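Kikska cell

The Kikska cell is a two-handed demonstration station at the Flaststead workshop, used to record manual handling tasks from which robot arms are later programmed. It consists of a bench, a pair of hand-held grippers and a recording unit. The grippers are of the Disus pattern and are worked directly by a seated operator. The cell entered regular use in December and replaced a single-gripper station known as Salazar.

Layout

The working surface is a flat, pale board held between aluminium rails, with a wooden strip along the far side. Each gripper carries a white marker plate printed with dark dots, by which its position is followed during recording. Cables are led away from the operator and must be slack enough for both grippers to reach the far strip.

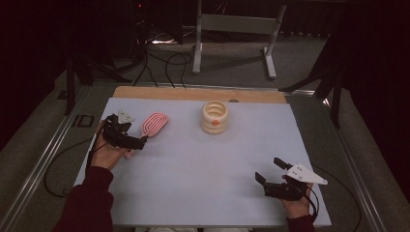 Setting up begins with the marker plates, which are checked for firm seating and wiped with a dry cloth. Both grippers are then opened and closed 15 times while the recording unit stores the limits of travel. If the two limits differ between the left and right units by more than 2 per cent, the procedure is repeated from the start. Household articles of low weight are used as test objects, and the same set is kept for the whole of a session.

Maintenance

The finger pads are the parts most subject to wear. They are inspected at the start of each session and renewed in pairs after 4000 grasps, or earlier if the edges begin to lift.

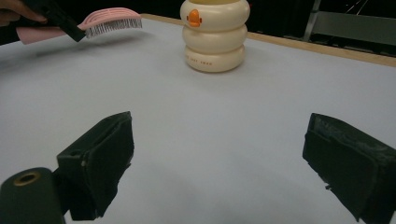

Pad condition affects the grip on smooth plastic articles more than on any others. The workshop's instructions distinguish between surface wear and damage to the edge. Scuffing of the kind found on the right-hand pad, with its faint grey marks, is classed as surface wear, and a single loose fibre at the lower edge is trimmed with scissors. Frayed edges are entered in the log and examined again at the next inspection. Replacement pads are listed under stock number 3171 and are left clamped overnight after fitting.

The maintenance schedule was last revised on 7/6/24, when the interval for cable inspection was shortened.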